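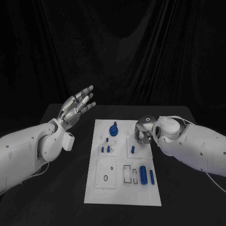 Fig. 1. White sheet with small parts and plates, black table, dark curtain.

Unit 4: Laying out a work mat

Reading: Rissanen, course reader, the section on part presentation. Bring your copy on Friday.

A work mat gives every part a known place before assembly starts. We use a plain white mat on a black table. The blue parts stand out against it, and the edge of the mat is easy to find.

Terms
Mat: the white surface everything is laid out on.
Plate: a flat white piece that sits on the mat and carries small parts.
Peg: a short blue upright part.
Outline: a shape drawn on the mat to mark where a part goes.

The gear-like part with a peg rising from its top is at the far end of the mat, with a small separate peg just below it. In your own layout, put the largest part down first and work toward the near edge.

Round parts get circle outlines. Draw the circle slightly larger than the part. If two circles are close together, make sure both can be filled without the parts touching.

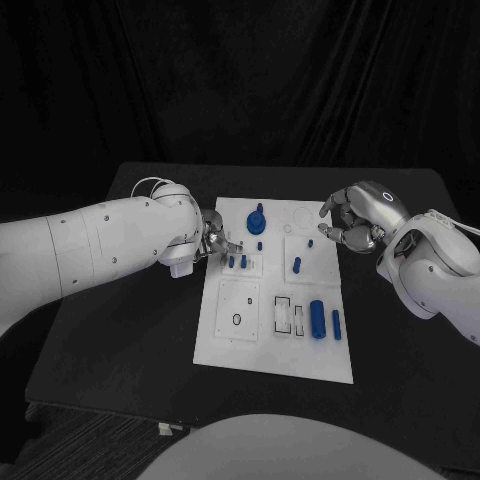
Fig. 2. Large and smaller circle outlines to the right of the gear-like disc.

Compare the two upper plates in Fig. 2. The left one holds two short pegs. The square one on the right has a short peg near its top edge and a cylinder lying at an angle. Record a lying part as "down" on the layout form, even if it is on the correct plate.

Exercise
Draw the Fig. 2 layout from above, upper half only. Label the disc, the pegs, both outlines and the two plates. Hand it in to Jarmo Pelkonen before the September lab. Forms are in tray 40.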